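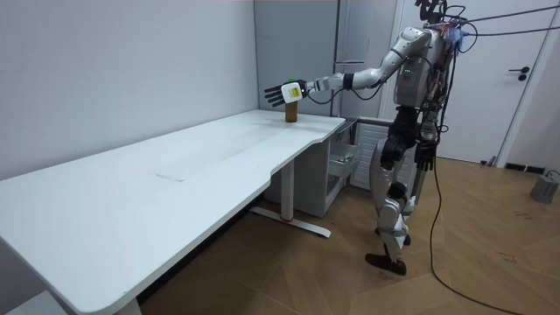
Home | News | Events | Join

The long white desk is in!

Big thanks to everyone in Clelham who chipped in — we have a proper long desk at Plultamstead at last, and it looks so good against the light parquet. It took four of us to get it up the stairs (my arms are still complaining).

For now there's just the one rule: small bottles, like the brown one with the green cap, live at the far end by the wall, so the rest stays clear for spreading out. Seed sorting starts in May, with some 3,000 packets coming over from Buchanan, and I can't wait. Bring labels and a pencil!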